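Week 9 handout: Can it clear a counter yet?
Course notes, B. Lysenko
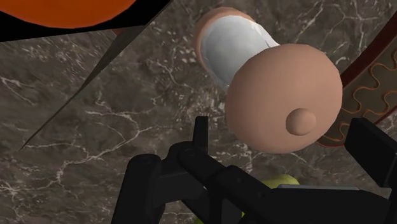 Fig. 1. Simulated counter with a two-finger gripper and a capped white container on its side.

Start with the figure. It is a rendering, and so are most of the results you will read this term. The marble, the cap and the shadow under the little knob were all computed, and so was the friction, which someone had to pick a number for.

Nutano's November demo claimed 575 clean pickups in a row. Read the footnote: same counter, same objects, restarted after each try. Skovgate reports 100 out of 100 on a real bench, with one kind of jar, set upright by a person.

A container on its side is harder. It can roll. Grab it by the cap and the cap may come off. A kid of six handles this without a plan.

Questions to put to any chore demo:
- Who put the objects there, and how many times?
- What counts as a success? Lifted, or put away?
- How long did it take, and was the video sped up?
- Where are the failures?

Jotora trained on 3,000 simulated kitchens and still has no published result from a kitchen somebody cooks in. I would not call that progress on chores. It may be progress on simulators.

Reading: Nazarenko project report, section 2 only. Bring one claim from it that you don't believe. Written responses due 20/12/2025, one page.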